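Open Day at the Mirnora Knitwear Mill
March 2025

The 407 bus stops a good walk short of the gate, so most visitors arrived at Mirnora already wanting the free coffee. It came from an urn marked "Staff." 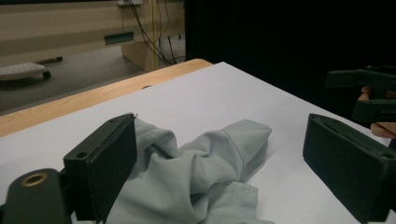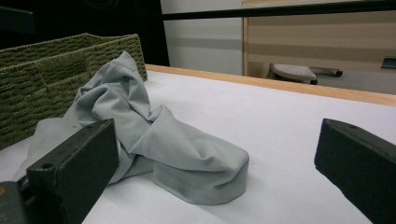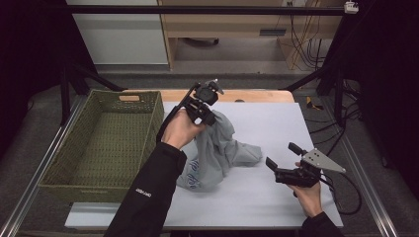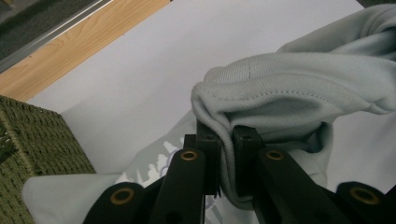

Pale cloth on a white tabletop, open day at Mirnora.

The tour took in the dye house, the cutting floor and a long speech about drains. Our guide was very proud of the drains. Seven knitting machines from Ilteck were running, loudly, and I nodded at everything I couldn't hear.

The outlet shop had socks at the full price and a sweater for $210, which I put back with great care. Lunch was soup. The next open day is in October.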